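3. Materials and sorting procedure

3.1 The stock

The packages came from the storeroom of the Jatatar project in Boda, where small consumer goods had been kept in their original wrapping for comparison. When the inventory was closed on October 1, 2007, it listed 3,581 packages. Most were cardboard boxes or blister cards and were left out of the work reported in this section. We kept only packages whose outer layer was clear plastic on both faces and which had no card backing. This left 376.

Clear packages are a known nuisance in storerooms. A box has a front, a lid and a label in a fixed place. A soft bag has none of these once it has been handled a few times, and the item inside may have moved to one end or folded over on itself. In the Jatatar storeroom they were kept in Buschmann trays, upright where possible, and staff reported that they slid down and flattened at the bottom of the tray, where they were often missed at the yearly count. The inventory had been checked in February and a large share of the corrections made then were in the clear plastic group.

Of the 376 packages, 233 held a single item of one main color. The remaining 143 held parts sets, mixed items or printed inserts that hid the contents. The single-color group is the one used for the table sort. Blue was by far the most common color in it, and we gave the blue packages the most time. They are hard to tell apart by color name alone. The written inventory used "blue" for everything from a pale tinted film to a deep cobalt, and did not say if the word referred to the item or to the plastic around it.

3.2 The table

Sorting was done on a white table. We had first tried a gray bench top, on which the contents showed up less well and the sorters tilted each package toward the lamp before naming it. White gave the best contrast for the contents and the worst for the wrapping. Empty wrappers and small transparent containers were easy to overlook on it. We accepted this, as the question was how well the contents could be named, but it should be kept in mind when reading the error counts in Section 4.

No cloth or mat was used. A mat would have stopped the packages from sliding, but it also hid the thin shadow at the edge of a bag, and sorters told us they used that shadow to find where the bag ended. The tables used in the later rounds were bought from Vondero and have the same white finish.

3.3 Layout of a set

Each set held a small number of packages laid flat or nearly flat, with open table between them. They were put down by hand and were not squared up to each other or to the table edge. Packages in the storeroom do not lie square either, and an early trial with ruled positions produced naming times that were shorter than any we could get from the trays. Folds and creases were left as they came. If an item was bunched up in its bag it stayed bunched up.

A set could include an item that was not part of the sort, such as a loose piece of clear wrapping. Sorters were told that this might happen and that they should name what they saw and move on.

Figure 3 gives two layouts with blue contents. In Figure 3a the rounded triangular pad lies flat in a pale blue pouch and keeps its outline, while the bright blue item in the diagonal bag beside it is folded into a ridge and gives little away about its full shape. In Figure 3b the package on the right holds a blue oval pad and has blue print along its lower edge. The middle package has a rectangular blue insert. The crumpled clear plastic on the left is much harder to make out than either of them. 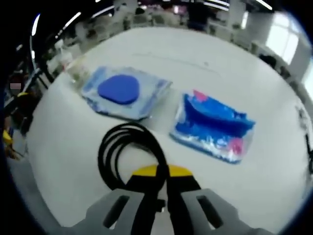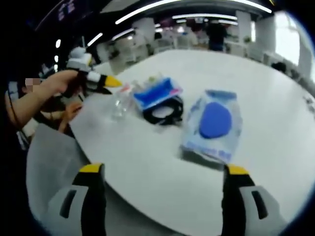 Figure 3. Blue contents in clear plastic on the white table. a (first picture): pouch with pad, and bag with folded item. b (second picture): clear plastic, rectangular insert, oval pad.

3.4 Naming and grouping

Sorting was carried out by 10 adults, none of whom had worked in the storeroom. Each was asked to do two things with a set. First they named each package in a few words, as they would if asking someone else to fetch it. Then they grouped the packages in any way they liked and gave each group a name. There was no time limit. Packages could be picked up and turned over after the naming, but not before it.

Names were written down as spoken. Mogens Ketilsson coded them by the first feature mentioned, using five codes: color, shape, material, supposed use, and wrapping. A name such as "the blue triangle" was coded as color, with shape as a second feature. A name such as "the crinkly bag" was coded as wrapping. Where a sorter gave a use, we recorded it as given and did not check it against the inventory at this stage.

Two rules had to be added during coding. Tinted plastic was a problem, as sorters did not agree on whether a pale blue pouch made the whole package blue. We coded color only when the word clearly went with the contents, and put doubtful cases under wrapping. Print was the other problem. A line of print on the film drew comment even when the sorter could not read it from where they sat, and names of the kind "the one with writing" were given a sixth code and are reported separately.

3.5 Return to the trays

After a set was finished, its packages went back to the trays under the names the sorters had given the groups, and the old inventory names were kept on a card at the back of the tray. Folded items were returned folded. Pouches that held flat pads were stored upright at the front, with the widest face forward, and soft bags were placed behind them with a divider every few bags. A package that had been given different names by different sorters was filed under the most frequent one, and the others were added to its card.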